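Renura Motion Planner
Version 4

Product overview | Requirements | Licensing | Downloads

Renura is planning and control software for single-arm workstations with a parallel-jaw gripper. It takes a target pose from your perception stack, plans a collision-checked path, and streams joint commands to the arm controller. It runs on a standard Linux PC and does not need a GPU.

Close-quarters planning

Most planners do well in open space and poorly near the surface. Renura uses two collision models. The coarse model covers the arm and wrist during transit. The fine model takes over near the work surface and covers the gripper fingers, the part, and any fixtures you have added to the cell file. The switch happens at a height you set for each fixture.

Recessed fixtures can be entered as surfaces or as open volumes. On a toy kitchen layout, for instance, the cooktop is a surface and the sink is a volume with a rim. Loose items such as the plush carrot come in from perception and are refreshed before every descent.

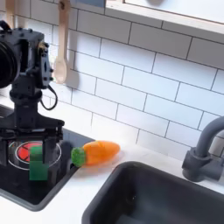
Cable and wrist clearance

External cables can be modeled as a swept margin on any link. Set the margin once in the arm profile and the planner applies it to walls, hanging tools and faucets — anything in the cell file.

Replay and logging

Every plan is saved with its inputs. Open a log in the desktop viewer, change a parameter, and replan without the arm connected. Logs from version 3 can be imported.

Requirements

Ubuntu 20.04, 64-bit
16 GB memory
308 MB disk space, plus room for logs
Ethernet connection to the arm controller

Licensing

Sold per workstation by Monell. The license includes updates until the next major version. School and lab pricing is available on request.

Questions about arm profiles: Behrouz Karimi, Monell Support

Page updated December 29, 2021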